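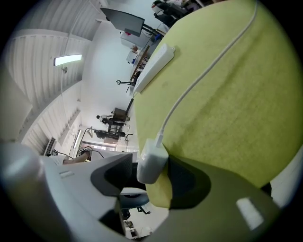 White power adapter with cable attached, and the long power strip behind it.

Fornora Bench Strip and Plug-in Adapter Set

We use cookies to remember your basket and to see which pages get read. Accept all | Manage choices

I stock this set because people keep asking for it. I was slow to take it on, having sold three white power strips in as many years that I would not have in my own house, and a fourth that came back so often I knew the postman's first name. So what follows is what I think of it after using it in the workroom, and if it puts you off, fair enough.

What you get is a long white strip, a small block-shaped adapter and a thin white charging cable. The strip has a lug at the end for fixing it down. Screws are not supplied. The maker's leaflet calls this "workspace freedom". I call it leaving out the screws.

The adapter

Small, white, rounded at the edges, shiny enough to show every thumbprint. The roundness looks nice on a shelf and is a nuisance in use, as there isn't much to get hold of when you want it out of a tight socket. Iker Segura tested one for us with cold hands and was rude about it. If you have trouble with your grip, buy something with a flared body. The Illmont one is uglier and I would recommend it first.

The leaflet also says the adapter "charges faster than ever". Faster than what? I wrote to ask and got the same sentence back with a smiling face on the end. In our workroom it charged a phone over lunch, and so did the old one from the drawer.

The cable

Thin. I'll say that for anyone who wants a cable that lies quietly on a table, and I'll say it again for anyone who has a dog. It does bend easily and doesn't spring back into the shape it had in the packet, and that alone puts it ahead of the Pandus cable we dropped in July. I would still treat it as the part you'll replace first. Don't wind it tightly round the adapter, whatever the drawing on the box shows.

The strip

This is the part worth paying for, if any of it is. The length suits a big table where several people want power at once.

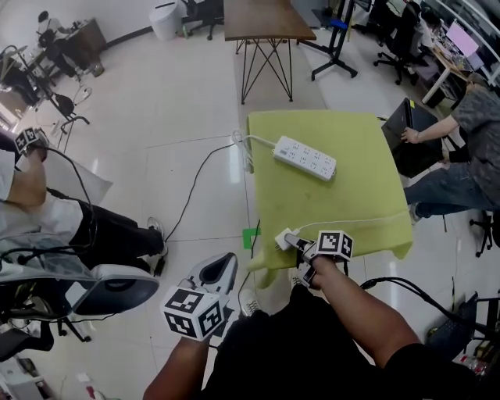 On a covered table it needs more thought. Cloth slides, and a strip lying on cloth slides with it every time somebody pulls a plug. Put it at a slant near a corner if you like, so its own cord can drop off the side, but fix it down if it's going to live there. Keep the thin cable on the table side and the heavier leads on the floor where you can see them. Black leads on a white tiled floor are easy to spot – on a dark carpet I would tape them.

All those sockets are also an invitation. Please don't run heaters, kettles or a second strip off it. I had a customer tell me that was what the extra sockets were for.

White plastic marks. We wiped ours with a barely damp cloth, unplugged, and the scuffs along the side stayed put. The makers promise a "stay-bright finish", and I would like to see the table they tried it on. Leire Prieto in our packing room says a pencil rubber shifts the lighter marks. I've tried it, and it does some of them.

What the ratings say

The label on the strip gives 3000 watts as the most it will take across all sockets together. That is the total, so add up what you plan to plug in before you order. Laptops, lamps and phone chargers won't trouble it.

Should you buy it?

If you have a large shared table and no sockets near it, probably yes. If you want one charger by the bed, no. You'd be paying for a strip you'll put in a cupboard, and we sell the adapter and cable without it under the name Estrella Small Set. Folke Sandberg, who does our ordering, thinks I should mention that the full set works out cheaper than buying the pieces separately. It does, if you needed the pieces.

Returns are accepted within 16 days, with the cable in the box please. Guarantee is 2 years from the maker, handled by us, so ring the shop and ask for Aitana Arrieta. The form on the maker's own site has never once answered me.

Written by Consuelo Soler

Share this page (12 shares) | 4 comments

Sign up for our newsletter and hear about new stock before it goes on the shelf. You can leave the list at any time.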